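Notebook, Wusent bench room, August
Cap storage, p. 396
4 min read

Started after lunch with the caps again, and I'm glad I did, because I have been putting them off ever since the carton came in from Clultar. The carton says lot 2147 and the slip says 12 caps, all in the blue family, and I had somehow pictured them as all one blue. They are nothing of the sort! Side by side on the pale wood they wander from a proper denim to something much closer to gray, and I spent longer than I should have just moving them about under the lights and enjoying that. Only a few came out onto the table for this afternoon. The rest stayed in the carton under the bench, folded the way they were shipped.

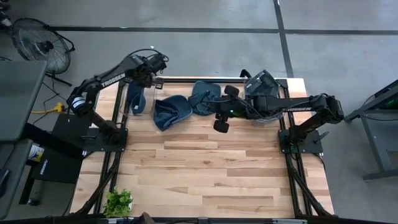
Page last changed: August, 4:40 p.m.

The cap in the clear container at the left is the one I'd show to anyone asking why we went with see-through. You can find the brim straight through the side without lifting anything out. We had the old gray tubs from the Skeveris shelving before, and every search meant tipping the whole lot onto the table and then putting the whole lot back (usually in a worse state than before, speaking for myself). The clear ones came from Nilsuwan, 2 of them to try, and I'd like more if there is room in the supplies order.

The plant is doing nicely on its corner, by the way. Whoever has been watering it, please carry on.

Now, the folding. I had meant to write down one good way of storing a soft cap and leave it at that, but the longer I worked at it the more I came round to not folding them at all. A cap pushed in on itself and left overnight keeps the dent, and then it wants to roll onto its side whenever it's put down. Crown up, brim to one side, is kinder to it and still doesn't take up much of a bin. 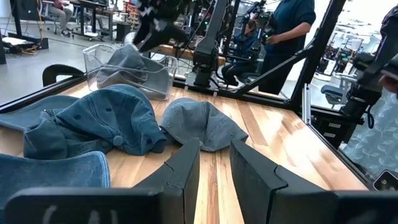 Caps on the planks, one in the clear bin with its crown above the rim.

So the height is a bit short for a cap that's been left round. I don't mind that for the open shelf, but it rules out stacking, and stacking was half of what I liked about these bins in the first place. Two choices as I see it: a taller bin, or tuck the crown gently and accept a crease. I'd go for taller. Please write in the margin if you feel strongly the other way, I could be talked round.

Something else for the next person: look at the seams as well as the color when sorting. The color shifts with where you're standing, and I changed my mind on one cap more than once between the bench and the window. The stitching and the little eyelets are easier to judge up close.

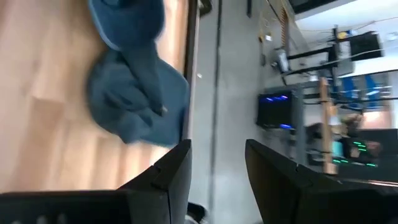

Slate-blue cloth bunched up near the table edge, a darker piece beside it.

I'd like us to keep soft things a hand's width in from that edge. They slide more easily than you'd think, and the floor could do with a sweep (mine to do, tomorrow morning). I also want to find the lint roller, last seen in the second drawer.
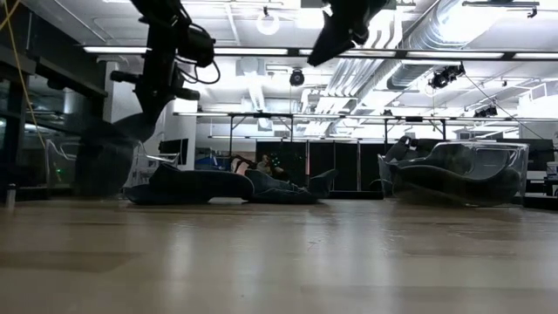
Low down along the tabletop, clear container at the right.

The varnish picks up the overhead lights something fierce from this low, and clear plastic in front of all that takes a moment to read. I'm going to try a strip of paper tape along each rim, with the contents written on it in marker.

Left to do: tape the rims, measure the shelf before asking Nilsuwan about the taller size, and get the rest of lot 2147 out of the carton and left round overnight. I'll check them for dents first thing and write up whatever I find on the next page.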